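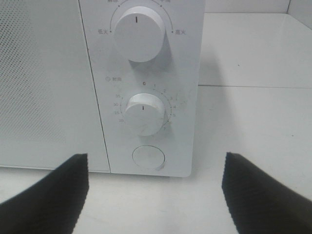 According to Tomás Quintela, the trouble with most gripper comparisons is that they are done on wooden blocks, and he would sooner see a robot spend one wet afternoon with somebody's kitchen than a whole month with a tray of blocks. He said this to me over the phone from Bragança before I had even found my pen, and he went on saying it, in various forms, for most of the time I spent in his company afterwards, usually with a mug in one hand and a small hexagonal key in the other.

I had rung him to talk about fingers. The group he belongs to had been lent a bench in Ilcombe, in a long, low building that used to belong to a seed merchant and still smells faintly of it on warm days, and they were using it to try two sets of gripper fingers on the same arm. One set is the Walura, which is stiff and finely ridged and looks as though it would stand no nonsense. The other is the Uretance, softer and paler, with a good deal of give in it, a bit like pressing on the heel of a shoe. Both bolt to the same mount. Changing over takes a few minutes if you are Tomás and a good deal longer if you are me (I was allowed one go, and I dropped a screw down the back of the bench, and everybody was very kind).

You would think a microwave would be an odd thing to build a trial around, but I came round to it quickly. The one they use is an old-fashioned white model with two dials and a push button at the bottom, the sort I had in my first flat, although this one has its labels in Chinese: low heat at one end of the power dial and high heat at the other. For a robot it offers several quite different jobs within a hand's width of each other. A dial has to be held and turned without slipping. A button has to be pushed squarely with something, and a gripper that is lovely at holding things may be hopeless at poking them. And all of it has to be done by a wrist camera that sees the panel from very close up, with its own two fingers poking into the bottom of the view, which is rather like trying to thread a needle while wearing boxing gloves and looking through a letterbox.

The programme was simple enough to write on the back of an envelope, and I believe it was. Each set of fingers got 300 attempts, mixed up between the power knob, the timer and the button. The Walura fingers managed 275 of theirs, and I was there on the Sunday when the last of them went through, which was greeted with a packet of ginger biscuits and no speeches at all. Of the attempts that failed, most were on the timer. It is slightly smaller than the power knob, and the fingers have to come in a touch closer together to get hold of it, and if the arm is even a little off to one side then one finger arrives before the other and shoves.

The Uretance fingers were more forgiving of that sort of clumsiness. They squash up against the knob and settle round it, and several times I watched an approach that looked to me quite hopeless end in a perfectly good turn. What they don't care for is the button. The tips bend. You see the arm lean in with great purpose and the finger simply curl away to the side, and then the whole business has to back off and start again. Tomás has tried closing the two fingers together first to make one fatter, firmer tip, and that helps, though it also hides the button from the camera at the very moment you would most like to see it.

The camera, in fact, turned out to be the part everybody argued over at lunch. Mounted at the wrist it gives you a splendid view of the numerals round the timer, and the pointer on each knob is a nice plain black line on white, as easy as anything to follow. But a white knob on a white panel above a white worktop is a miserable thing to judge for depth, and you are left leaning on the shadows. One faction wanted a second camera on a post beside the bench. The other faction, which was mostly Tomás, felt that a second camera was a way of avoiding the problem, and that if a person can set an egg timer by feel in the dark then an arm ought to be able to manage something of the kind with a decent force reading at the wrist.

They have since slowed the final approach by 30 per cent, and the shoving has grown less, and the lunches, I gather, have grown longer. The Walura fingers are back on the arm for now, with a strip of the softer stuff to be glued along the inside of each once it arrives from Bragança.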